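Questions fréquentes - Tapis et caillebotis souples Ornik

Quelle est la différence entre un tapis Wasurley et un tapis Julla ?
Le Wasurley est un tapis plein, à poser dans une entrée ou devant un évier. Le Julla est ajouré : l'eau passe au travers et s'évacue par-dessous. Pour une douche, un vestiaire ou un bord de bassin, prenez le Julla.

Peut-on recouper un tapis soi-même ?
Oui, avec un cutter à lame neuve et une règle métallique. Coupez par l'envers, en plusieurs passages. Sur un modèle ajouré, suivez une rangée de trous, le bord sera plus net. Un tapis recoupé n'est ni repris ni échangé.

Mon tapis est arrivé roulé et ne reste pas à plat. Que faire ?
Déroulez-le à l'envers dans une pièce chauffée et laissez-le ainsi 29 heures, avec un poids à chaque coin. Ne le passez pas au sèche-cheveux, la matière se déforme.

Comment nettoyer un tapis à picots ?
À l'eau tiède et au savon noir, avec une brosse souple. Rincez des deux côtés. Le calcaire se dépose surtout entre les picots : un mélange d'eau et de vinaigre blanc, laissé 8 minutes, suffit en général. Pas de javel, pas de dissolvant, pas de lave-linge.

À quelle fréquence faut-il soulever le tapis ?
Une fois par semaine dans une pièce humide, une fois par mois ailleurs. Laissez sécher le sol avant de reposer le tapis.

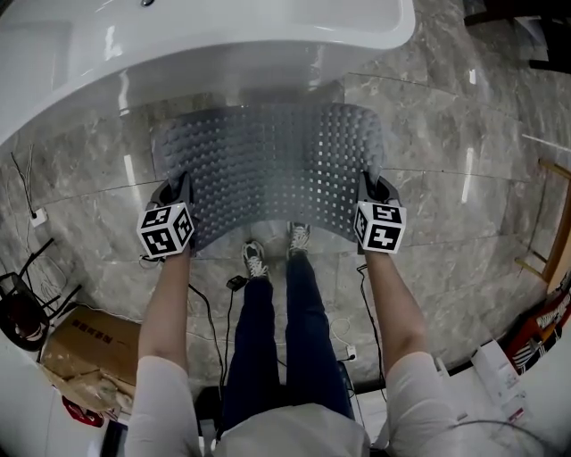
Tapis gris souple, à picots et perforations carrées.

Le tapis peut-il marquer le carrelage ou le marbre ?
Sur du carrelage émaillé, nous n'avons pas eu de réclamation. Sur une pierre naturelle poreuse ou cirée, faites d'abord un essai avec une chute dans un coin peu visible, pendant quelques jours. Le parquet huilé est déconseillé.

Faut-il le coller ?
Non. Si le tapis glisse, le sol est le plus souvent gras ou savonneux. Dégraissez, rincez, séchez, puis reposez. Dans un passage très fréquenté, vous pouvez ajouter les pastilles Soliman, vendues par quatre.

Quels sont les délais de livraison ?
Trois jours ouvrés pour les dimensions en stock, presque trois semaines pour le sur-mesure. Les commandes sur mesure passées en mai partent parfois plus tard - l'atelier ferme pendant les ponts.

Comment retourner un article ?
Écrivez au service clients en indiquant votre numéro de commande. Le tapis doit être propre, sec et roulé, picots vers l'extérieur. Les frais de retour sont à votre charge, sauf erreur de notre part.

À qui s'adresser pour un devis professionnel ?
Nawal Hajji s'occupe des piscines et des salles de sport, Hicham Cherkaoui des hôtels et des collectivités. Joignez un plan coté à votre demande, même fait à la main.

Page mise à jour le 21/09/2024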